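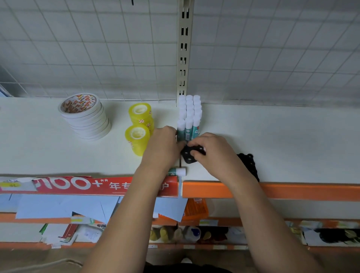
Figure 3. Facing work on a stationery shelf. Glue sticks stand upright in a block, tape rolls to the left; one stick lies on its side near the shelf edge.

Research > Working Papers > Retail Automation > Section 4

Last updated: October

Overview Methods Findings References

4.2 What is left for hands

Nuttall automated reordering first, then night replenishment in the back room. Facing stayed manual in both stores, Odidmont and Brorness. Small goods, mostly. Glue sticks, tape, anything that tips over or rolls (Fig. 3).

The plan assumed 5 minutes per bay. Clerks disagreed early on. The Ernus scheduler sends a task when stock drops, and it doesnt know that a neighboring row has fallen over. So the clerk fixes both and gets credit for one. Johannes Mthembu kept a paper log of these extras for a while. Stopped when it took longer than the work.

Of 900 tasks logged at Brorness, 400 were closed late. Managers read this as slow work. Our interviews point elsewhere: tasks arriving in bunches, right after the 4 p.m. delivery. Before the change clerks spread facing over the whole shift and picked thier own order. That choice is gone, and it was the thing most often brought up.

Talk with customers also dropped, by the clerks' own account. We did not measure it. Söderlund's field notes from Odidmont say the same, with one exception, the school supply weeks, when the scheduler was switched off by hand. Coding of those notes is still partial; see 4.3 for shift swaps.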